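4. What Sellers Write About Used Cars

We came to this part of the study expecting it to be the dull one, and it became our favorite. Used car listings are short and written in a hurry, often by a person who has a customer waiting at the desk, and they are full of choices. A seller has to decide what to say about a scratch on the rear door, how to bring up a second owner, and whether a tow hitch is good news. This section covers how the listings were gathered, how we read them, and the patterns that stood out to all of our readers.

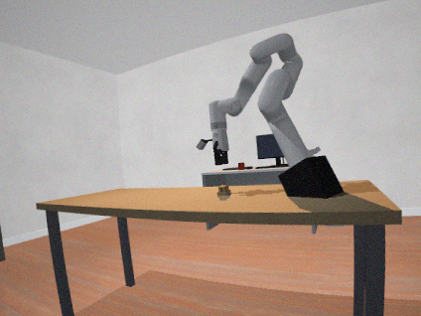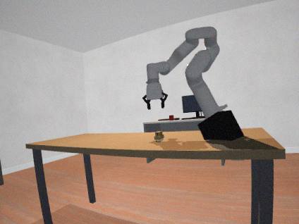
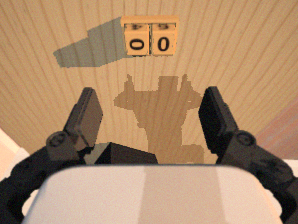
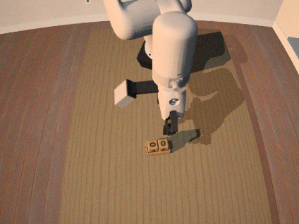

Figure 3. Rendered views from a simulated room. First and second: a robot arm at a wooden table. Third: a wooden surface and a small number block seen between gripper fingers. Fourth: the arm and its two-fingered gripper over the floor.

4.1 The listings

The sample holds 200 listings from 16 independent dealers, all of them selling used SUVs and pickups alongside ordinary family cars. We left out franchise dealers on purpose. Their descriptions tend to be built from the manufacturer's trim text with a line of local color on top, and we wanted the words of people who had walked around the vehicle themselves. Most of the dealers post through Funent, a listing service that puts very few limits on the description box, and the rest post on their own sites. Bachmann, the largest lot in the sample, does both, and we were delighted to find that its two versions of the same listing often differ. The version on its own site is nearly always longer and a good deal more relaxed about wear.

All listings were saved as plain text on Jul 17, 2019, with prices, phone numbers and finance offers removed. Keeping to a single day means that we can't say anything about how a description changes as a car sits unsold. We would love to know! Several dealers told us they rewrite a listing when it goes stale, and one showed us a pickup whose text had gone from a long paragraph about its towing history to the two words "runs great." Those conversations are used here only as background.

4.2 Reading and marking

Three readers, Wajid Kiani, Seraina Rüegg and Yutong Lu, each read every listing and marked four kinds of statement: facts a buyer could check from paperwork, facts a buyer could check by looking, judgments by the seller, and talk about the buyer's life (school runs, ski weekends, hauling mulch). A sentence could carry more than one mark. Marking was done in Nemum, a free text tagging tool, with the readers working apart and then meeting to go over the passages where they disagreed.

The disagreements were the best part of the work. The phrase "well kept" was the hardest by a long way. Kiani read it as a judgment every time. Rüegg wanted to count it as checkable by looking, on the grounds that anyone can see whether a cabin has been looked after. Lu pointed out that several sellers put it right next to a mention of service records, where it seems to be a claim about paperwork. We ended up marking it by its neighbors, so that "well kept, all stamps in the book" went with paperwork and "well kept inside and out" went with looking. When the phrase stood alone it was marked as a judgment. The full guide, with every settled case, is in Appendix B, and we really do encourage other groups to borrow it, argue with it and send us the results.

"Clean" raised a similar problem and also a funny one. For a title, it is a legal term and easy to mark. For an engine bay it can be seen. But sellers also write "clean truck," full stop, and they clearly mean something bigger by it, a kind of overall blessing that takes in the history, the paint and maybe the previous owner. We marked these as judgments and moved on, though each of us would happily read a whole paper on the word.

4.3 What stood out

The first pattern concerns order. Across most dealers the description opens with a judgment, moves to paperwork facts and closes with the buyer's life. Visible wear, where it is mentioned, nearly always comes just before that closing line, so the last thing a reader meets is a camping trip and the scuffed bumper is one sentence back. We had guessed that wear would be left out entirely in many listings, and sometimes it was, but the careful placing of it was a lovely surprise. Dennis Staniforth, who sold cars before he joined our group, was not surprised in the least. He was taught to do it aloud on the lot.

The second concerns who is speaking. Small lots use "I" freely, and the listings with "I" are the ones richest in facts that can be checked by looking. One seller writes that he drove the car home over the weekend with the windows down and heard a rattle from the passenger side, which he traced to the glove box latch. There is hardly a judgment in the whole paragraph, and all three readers said they would go and see that car. Larger lots write "we" or drop the speaker altogether, and their texts lean on the make's reputation. A reader learns what everyone thinks of the model and rather little about the vehicle on the lot.

The third was a matter of vehicle type. SUVs draw far more talk about the buyer's life than sedans do, even when the two sit on the same lot and were plainly written up by the same person. Pickups fall in between. Their life talk is nearly all work, and it comes with checkable detail attached: bed liner, hitch, brake controller, what was hauled and how often. We think pickup buyers ask more pointed questions and sellers write to head them off, but the listings alone can't settle that.

4.4 Limits

The sample is small, and the dealers are those who said yes when Mirjam Rainer called them. Sellers who are proud of their writing may well have been quicker to agree. We also read the text without photos, and buyers never do. A listing that skips the dent on the tailgate may be paired with a close-up of it, and in our marking that seller looks less open than they are. The Hurkano survey described in Section 5 was designed partly with this in mind, and asks buyers to go through text and photos together before saying what they would ask the dealer on the phone.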